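4.2 Le bac comme unité de rangement

La littérature sur la préparation de commandes tient volontiers le bac profond pour un contenant neutre. Nos relevés sur le site de Plestum, 52 bacs suivis en avril, invitent à en douter. Les parois inclinées ramènent les petits articles vers le fond — du moins en principe — et les emballages souples s'y rangent mal.
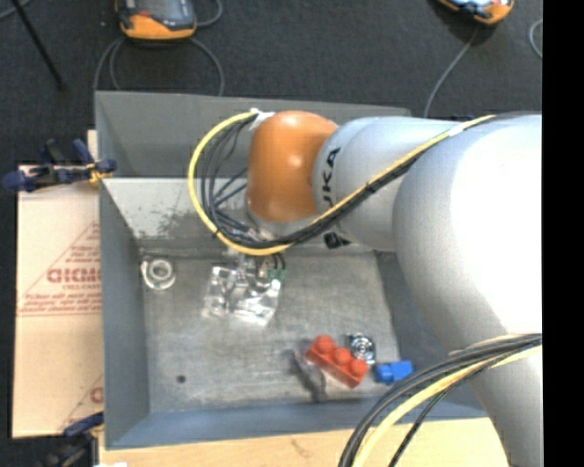 Figure 3. Bac métallique gris à parois inclinées ; sachet transparent froissé et petit rouleau en forme d'anneau.

Khosravi objecte que le désordre tient au mélange des articles, et que la pente des parois n'y change rien. L'argument se défend, mais il repose sur 70 tirages d'un seul entrepôt. Nous le laissons ouvert jusqu'à la section 5.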